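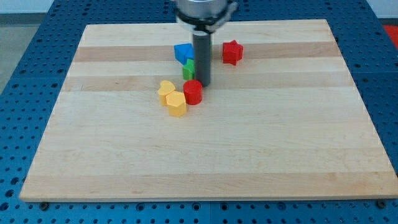
Workshop tips from the robot open day at Setska

Setska opened its workshop to visitors one afternoon in February, and I went mostly to see the robot arm push blocks around a board. I came home with a page of notes on tables, boards and tidy benches. Most of it applies to a garage or a kitchen as well as it does to a lab.

Use a board as a work surface. The arm at the first station worked on an edge-glued maple board laid on top of a blue table full of holes. Small parts fall into holes or catch on the rims. A plain board over the top fixes that, and it can be carried off and cleaned. At home a large cutting board on a pegboard bench or a slatted patio table does the same job.

Stop the board from sliding. Anitha Nair, who ran the demonstration, told us to push on any board from all four sides before starting work. If it moves, put a damp dish towel or a piece of rubber shelf liner under it. Check again after an hour, as liner creeps.

Pick colors that stand out. The blocks were red, yellow, blue and green, and they were easy to pick out on the pale wood, even from the back of the group. I have since put a stripe of red paint on my small hex keys and drill bits. Do not paint the part that goes into the chuck.

Push small things with something round. The tool on the arm was a single gray rod with a rounded end, and a sharp corner in its place would mark the wood. For nudging parts into line during a glue-up, use a piece of dowel and sand the end round. A 5-inch length is easy to hold.

Leave room in front. The blocks sat toward the far side of the board and the near half was bare. I tried this with bread dough and again with a clock repair. Keep the pieces at the back and bring forward only what you are working on.

Oiling a maple board. I asked what to use and got two answers, so I will give mine. Food-grade mineral oil, wiped on thin, left for 40 minutes, then wiped off. Do both faces and the edges or the board may cup. Stand it on edge overnight. Lay the used rags flat outdoors to dry if you use a drying oil such as linseed.

Clean up dust before it gets under things. Lift the board and vacuum the table with a brush head. Grit underneath will scratch both surfaces.

If you go to the next one: the entrance is through the Kindier side of the building, and the parking lot has 50 spaces, which were full by 2 p.m. Wear closed shoes. Children can stand at the front but must stay behind the tape while the arm is on. The Ambaye room upstairs had coffee and a table of free offcuts, mostly maple and some beech. Bring a bag.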